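4.2 Where the small things go

Before we turn to the drawers and closets proper, we would like to spend a little time on the objects that seem to belong to neither. Anyone who has helped a relative move will know the kind of thing we mean: the spare key, the old phone case, the charger for a device that left the house years ago, the packet of screws that came with a shelf. In the home diaries we collected in Plallenitz and Zemeck, these things turn up again and again, and they turn up in places that the people keeping the diaries were often a bit shy about telling us. We came to think of them as resting objects, a term we borrowed from one of our diary keepers in Zemeck, who wrote that the things on her hall table were "only resting there until I know better."

The 186 households in the full study were asked to keep a diary for 14 days and to note each time they put something down without knowing where it should finally live. We didn't tell them what size of object to write about. Even so, furniture and clothing hardly appear in these notes, and when clothing does come up it is nearly always a single glove or a scarf that a visitor left behind. The notes are full of things that fit in one hand. They also tend to be written late in the evening, when the kitchen has been cleared and the leftovers of the day are easier to see (several diary keepers apologized for their handwriting, which we found rather touching and mostly undeserved).

Two patterns deserve a closer look. The first concerns flat surfaces. A table or counter near the front door gathers resting objects quickly, and most of our diary keepers knew this and had tried at some point to stop it. A bowl was the most common cure, followed by a box or bin of some kind. The second pattern concerns what happens once such a container is in place. We had expected, perhaps a little innocently, that the bin would work as a waiting room and that its contents would move along in good time. For a good many households it became the final address instead, and the table beside it slowly began to fill again.
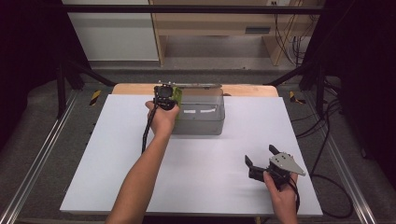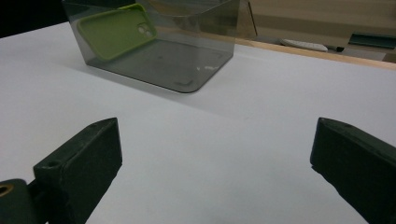
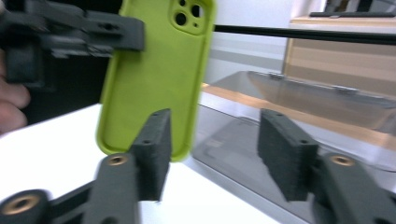
Figure 3. Surfaces, containers and small belongings. First picture: a translucent gray plastic storage bin. Second picture: a white tabletop. Third picture: a lime-green phone case.

It is worth lingering on the kind of container people chose, for the diary keepers themselves had a great deal to say about it. Those who preferred a see-through bin told us they wanted to be able to check what was inside without digging, and they liked the idea that the bin would remind them, gently, of what was waiting. Those who preferred a solid one wanted the opposite and said so cheerfully. In the follow-up visits, 16 households had swapped one kind for the other, and the reasons they gave were so mixed that we would hesitate to draw any lesson from them. One family in Plallenitz had gone back and forth more than once and had settled, at the time of our last visit, on a cookie tin.

Earlier work by the Bevan group treats this sort of container as a sign of a household under strain, and we understand why. Their diaries were kept during moves and separations, when very little in a home has a settled place. Our own households were, for the most part, living quietly where they had lived for years, and the tone of their notes is different. People wrote of the bowl by the door with some fondness. A retired couple described emptying theirs onto the dining table every December and going through the contents together over coffee, and they were quite clear that they looked forward to it. We would therefore suggest that the meaning of the container depends a good deal on who gets to empty it, and on whether that person minds.

This brings us to a question that the Mandia survey raised in passing and that our diaries can answer only in part, namely who in the household decides that a resting object has rested long enough. The survey asked one adult per home, and it is only natural that the adult who filled in the form was often the one who did the sorting. By asking everyone over the age of 14 to write in the same diary, we were able to catch some of the small disagreements that a single form would miss. A teenager's broken earphones might be marked as trash by one hand and as "still good, leave" by another, sometimes with a later note in the margin from a third. These exchanges are the subject of the next section, where we quote from the diaries at greater length and with the kind permission of everyone who wrote in them.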